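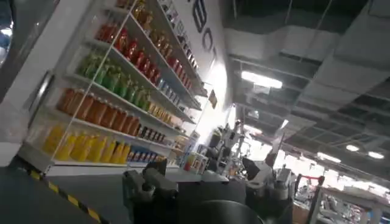

Second email from Cludo this morning, and I still can't work out what they want from me. The first said they loved my "content" and would like the blog to join their network. This one says the same thing with more exclamation marks and adds that I need to pick a niche before they can "onboard" me. One niche, out of a drop-down list. I have been writing the thing for six years and it has had bread in it, my knee, the bus timetable, Dad's letters and a long sulk about the council. They would like it the way a shop does its bottles, the red ones all along one shelf, green under them, then orange, then yellow, so a person can walk straight to the yellow and never be bothered by the rest. I see why a shop does it. I don't see why I should.

Rang Dragica at lunch, who joined in May. She says her traffic went from 40 visits a day to 400 and she's delighted. I asked whether any of the new ones had left a comment. She went a bit quiet and said there'd been one from a man selling gutter guards. I asked whether 400 visits meant 400 people and she said she hadn't thought about it. To be fair to her, I wouldn't have either if someone had handed me a graph that went up.

Kenneth is against it, but Kenneth was against paragraphs with photos in them, so I don't put much weight on that.

I read the terms after lunch. Took two goes and a pot of tea. From what I can make out, I keep the copyright but they can reprint anything "in whole or in part across partner properties", and the partner properties aren't listed anywhere I could find. There is a share of the ad money, paid once it reaches a minimum, and the minimum is on a different page, and the link to the different page goes back to the sign-up form. Maybe that's only sloppy. I've got broken links of my own going back years. I'm not asking anyone to sign mine, though.

The other thing is the posting schedule. Members are "encouraged" to put up three posts a week of at least 800 words. Encouraged how? Do they ring you? Most of my posts come out at half that, and the ones that run longer are the ones where I hadn't worked out what I thought. I tried to imagine doing the knee at 800 words and felt sorry for everybody.
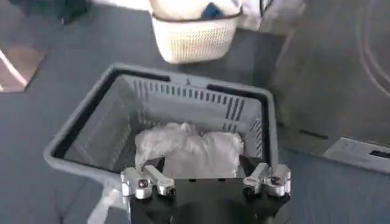
Wrote to Leonardo Morelli about it as he was on one of these things years ago, Zororov I think it was called, before it went under. He wrote back within the hour, which surprised me. He says he got one payment out of them, enough for a decent lunch, and then one day the whole archive was behind somebody else's login. He did get it back in the end, minus the comments. He said the comments were what he minded losing. There was an old run of them under his post on learning to swim at fifty, people he'd never met telling him about their own first lengths, and he has no copy of it. He was careful to say Cludo might be perfectly all right. He didn't sound as if he believed it.

Spent the rest of the afternoon backing up mine, comments included. The export tool on Casach gives you one enormous file with no line breaks, and I have no idea whether anything could ever read it again. Zixuan says it can. I've asked her to show me on Saturn's next visit – that's the laptop, she names them – and I'll believe it when I see my own words come out the other end.

While it was churning away I looked at some of the blogs already in the network. I wanted to be persuaded, a bit. There's one called Amato, about moving to a small town, which I used to read when it was just her and her bad drains. The writing's still good. But now every post ends with "What about YOU? Tell us in the comments!" and under that the same four people from the network telling her it's a great post. Dragica is one of them. I scrolled back looking for the drains and they've been filed under Home Improvement.

I suppose what bothers me is that I was flattered. For a good ten minutes after the first email I was walking about the kitchen being a person with content. Then I noticed they'd got the name of the blog wrong in the second line, and spelled it two different ways further down.

Haven't answered yet. I drafted something polite asking for the list of partner properties, the payment minimum, and what happens to the comments if I leave. If they send proper answers I'll read them, I've said that to Dragica and I meant it. My guess is another email with exclamation marks.

Brunello Sala left a comment tonight on the bread post, the old one, to say his loaf came out flat as a plate and was I sure about the water. I wasn't. Went and checked the notebook and I'd typed it wrong. Fixed it and wrote back to him. Must look through the other recipes before anyone else tries them.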